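Thursday, September 7, 2023

In at eight. The Plament fingers had finally come, a week after they said they would, packed in a box big enough for a microwave. Spent the first hour hunting for the right screws. The Plament bolt pattern is the same as the Berton one on paper, but the holes are a hair shallower and our usual screws bottom out before they clamp. Quentin Besson cut down a handful on the grinder and that solved it for now. I have ordered the short ones.

The plan for this week is the same as it was on Monday. Two sets of fingers, same arms, same wrist cameras, same items, and write down what drops. Berton fingers are the ones we have been using since spring. Plament claims a stiffer tip and a softer pad. Kaplan wants a recommendation before the October order goes in, and they want it with numbers, so no more "this one feels better."

Morning was small stuff, one arm at a time. Leather first. I thought leather would be easy, and mostly it is, but it folds if you come in too flat, and then the fingers close on a crease and the whole piece turns when you lift. Coming in on the edge of the tab works better. I tried several approach angles and settled on the steepest one that didn't knock the elbow into anything.

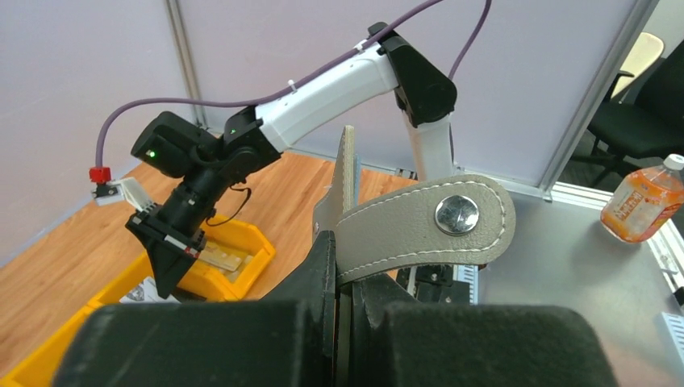
Leather strap in the fingers, near the snap. The other arm is down by the yellow bin.

The wrist view is still my main complaint. With the fingers shut, the housings take up the whole bottom of the picture and go soft, so the part I most want to see (where the pad meets the item) is the part I get the least of. Quentin thinks we should tip the camera bracket forward a few degrees. I think we should move it out along the bracket and leave the angle alone, because every time we change the angle we have to redo the calibration on both arms and lose half a day. We didn't settle it. He is going to print one of each.

Controller notes, so I don't forget. The Tero box is running the newer firmware on both arms as of yesterday. Grip force on the left is set a bit lower than on the right, which was an accident from last week, and I found it only when I compared the two config files side by side. Fixed before the first run. That means Tuesday's numbers are no good for comparing left with right, though they should still be fine for comparing fingers on the same arm. I marked them in the sheet.

Lunch at my desk. Emails. Kaplan asked again how many grips we will have by the end of the month and I told them 3,000, which is what we agreed to. We stand at 455 so far that I would call clean. It sounds bad, but the setup eats the time, and once the sequence runs by itself it goes fast.

Two-arm work in the afternoon. I had been putting this off. With one arm, a sloppy grip only costs you the item. With two arms on something stiff, any error between them goes into the thing they are holding, and then into the fingers, and the controller sees a force it doesn't like and stops. I had both arms stopping on me through most of August over this.

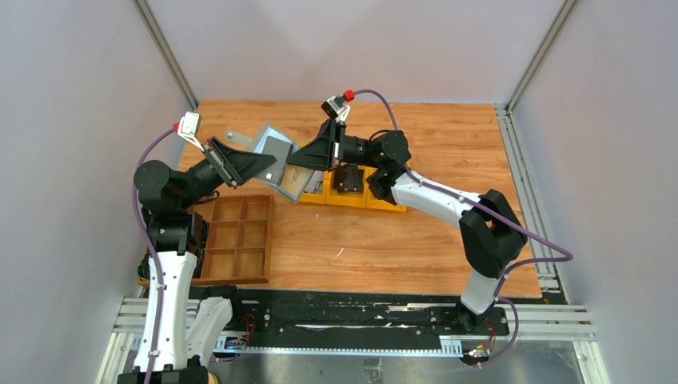
Timing between the two arms was what I wanted to look at, and for that I needed something light that would show a twist right away. The clear plastic container did the job well. It has a rim the fingers can get hold of from opposite sides, and when one arm leads the other the whole thing tilts, so I can see it from my chair without opening the log. I had the arms hold it up over the yellow tray, and left the wooden box with the six cells over by the left arm for the sorting runs. A delay of a few milliseconds is enough to matter. I tried a shared start signal and then a shared clock, and I prefer the clock, although it takes longer to set up. Quentin prefers the signal. He says it is one less thing to break, and he may be right about that.

Ran single-arm picks again from three until nearly five. 246 attempts on the counter for the day, and I threw out the first batch because I had the wrong finger length in the config. Every one of those was closing a little low. I should have caught it sooner. I am going to tape a checklist to the monitor: finger length, force, firmware, camera exposure.

First impressions of the Plament fingers, for what one day is worth. They are better on thin flat pieces. On anything with a rounded edge I can't tell them from the Berton. The pads pick up dust, and I wiped them down twice. The Berton pads I wipe maybe once a week. If that keeps up it goes in the report, because whoever runs this after us won't want to stop twice a day with a cloth.

One cable thing. I want more slack at the elbow before we try the far reaches. I watched it on the slow moves and it was fine, but I would like to see it at full speed before I trust it overnight. Bought more ties.

Left at six. Tomorrow: redo the first batch with the right finger length, then swap the Berton set back on and run the same list in the same order. Call Plament about the screws. Ask Quentin for the grinder key.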